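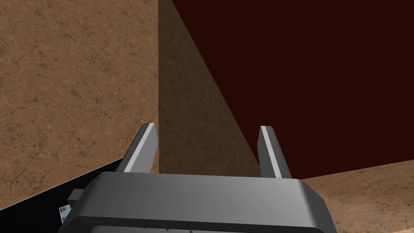
Simulated Trials Need a Written Standard
06/10/2020

Most groups that train manipulation policies in simulation now publish a success rate. Few publish the rules under which a trial was counted as a success, a failure or a void. The rate is therefore hard to compare with any other rate, including one from the same group a few months earlier. I think the field should adopt a short written standard for simulated trials, and that it should do so before the number of scene generators in use grows any further.

The case for waiting is familiar. Simulators change quickly, a standard freezes bad choices, and reviewers can ask for details when they need them. I sat through four review rounds on the Cakton task set and saw how the last point works in practice. Reviewers asked and authors answered, and the answers stayed in the correspondence. The next group to use Cakton started again from the config files.

What a standard should cover

The minimum is small. A trial record should state the scene seed, the asset list with scale factors, the starting joint positions, the contact parameters, the step size, and the condition that ended the trial. It should include the wrist view and one fixed view at the first and last step. None of this is expensive to store. At Hullside we logged all of it for 944 trials, and the full archive, views included, fits on a laptop drive.

Scale factors deserve particular attention. Household assets are commonly drawn from several libraries, and the libraries do not agree on units or on which axis is up. A loader will often correct for this without leaving a trace in the log. If a grasp succeeds on a brush whose handle has been shrunk to fit the gripper opening, the result says something about the loader and little about the policy. The record should show the factor that was applied and which component applied it.

Void trials

The weakest part of current practice is the void trial. Every simulator produces starting states that would be rejected in a physical cell: parts placed inside other parts, items resting at angles that no friction value could hold, furniture and fixtures dropped wherever the sampler found room. Some groups discard these states by hand. Others keep them all. A third habit, the worst of the three, is to discard them only after the policy has failed.

Of the Hullside trials, 79 were marked void. When we went back through the notes, the reasons given did not follow any rule that a second person could have applied. "Bad spawn" appeared many times with no further comment. Some 2 percent of the full set had been marked void after the final step, when the outcome was already known to the operator. We restored those trials and reported the lower rate.

The rule I would propose is plain. A void must be declared from the starting state alone, by a check that runs without the policy loaded. The check and its thresholds must be published with the results. Penetration depth, resting velocity after a fixed settling time, and distance to the nearest reachable pose will catch most of what operators reject by eye. Odd placement by itself should not be grounds for a void. A hairbrush upright against the face of a marble block is an awkward target, but awkward targets belong in the count as long as the check passes them.

Clutter raises a related question. Scenes are often reported only by the target object and the support surface, with the remaining contents summarized as distractors. Anything between the fingers and the target, or close enough to touch either finger during the approach, should be listed by name and pose. A boxy plastic part beside the target can block one finger and leave the other free. A policy that handles this case is different from one that never met it. 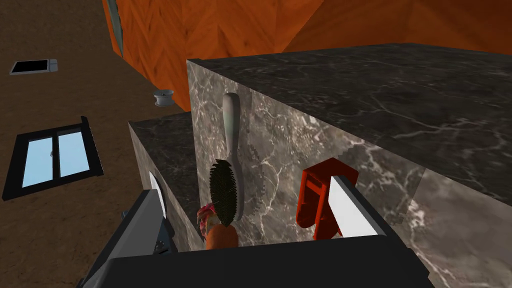 Objections

The first objection is that physical laboratories do not meet this standard either. True, and they should be asked to improve. But a physical laboratory has a partial excuse, in that nobody can recover the exact friction of a worn finger pad. A simulated trial has every value in memory at the moment it begins. Failing to write the values down is a choice.

The second objection concerns visual realism. Clestier, the internal guideline several of us worked from last year, spent most of its length on textures and lighting and gave contact settings half a page. I would reverse the proportions. Surface appearance matters for transfer and should be recorded, including any randomization of wall and floor materials. It is still easier to inspect than contact behavior, which no still view will reveal.

The third objection is effort. The Fothergill format, which we adopted in July of last year, adds one file per trial, and the file is written by the same script that resets the scene. Operators do not fill in anything except a free text note, and the note is never used for scoring.

I would leave grasp quality metrics, time limits and retry rules out of a first version. Groups disagree on them for good reasons, and the disagreement can continue as long as each record states what was used. The draft should be limited to the trial record and the void check, with a version number printed next to every reported rate.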